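Home | About us | Courses | Alumni | Evening classes | Contact

About Torvik Folk College

Posted by Margit Nyberg, school office
Last updated in January

Torvik Folk College is a residential school for adults, on the hill over the harbour in Donport. We teach languages, bookkeeping, ceramics, textile work and the preparation year for those who want to continue at a university. The youngest student this year is 18 and the oldest has retired two times already. We have 80 places in the day courses and 46 rooms in the two student houses, so many of our students share a room in the first term.

The school was started by people from the canning factory who wanted to read English in the evenings. They borrowed a room over the harbour office and paid the teacher partly with fish. Later the town gave them the old Rinditz house, and this is still our main building. The stairs are steep and the heating is slow in the morning. A lift was put in two years ago, and the library can now be reached without steps from the car park side.

Many of you who write to us studied here a long time ago and ask if something is left from your time. The long tables in the dining room are the same. The bell is the same, but it is rung only on the first morning of the year. The language laboratory with the tape machines was closed, and the room is now used for quiet study until ten in the evening.
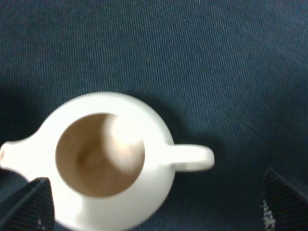
Shahnaz Thambiah wrote to us that she was sorry to read about the language laboratory, where she had repeated the same Norwegian sentence about a train ticket for a whole winter, and she asked if the tapes were saved. They were. We keep them in the archive cupboard in the library, together with the term books and the class photographs, and former students may listen to them if they write to the office first.

How we teach

Groups are small and the teacher knows everybody by name after the first week. We do not give marks in the general courses. In the preparation year there are written examinations, and here we follow the same rules as other schools. Each student has a talk with a teacher in the middle of the term and again at the end. Students also help in the kitchen or in the garden one afternoon a week, and this has been so from the beginning.

Sølve Myklebust is the head of the school and teaches history. Montri Phetsri leads the preparation year. Quang Doãn is responsible for bookkeeping and for the evening classes, which are open to all people in Donport and cost 200 kroner for a term.

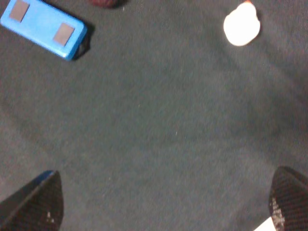
The alumni association has its own small fund. Last year it gave 3,000 kroner to each of two students who could not pay for their books. The association also prints a letter in spring with news from the old classes. If you have moved, please send us your new address, and please write also the name you had when you studied here. Our card register is arranged by this name, and some of the cards are typed so faintly that we need a little help.

Visiting us

Visitors are welcome during term, after the morning lessons. Come to the office on the ground floor and ring if the door is locked. Coffee is served in the dining room at three o'clock. Former students who want to stay overnight can ask for a guest room in the smaller house. Bed linen is included, but towels are not.

Contact: the school office, Torvik Folk College, Donport | © Torvik Folk College | Back to top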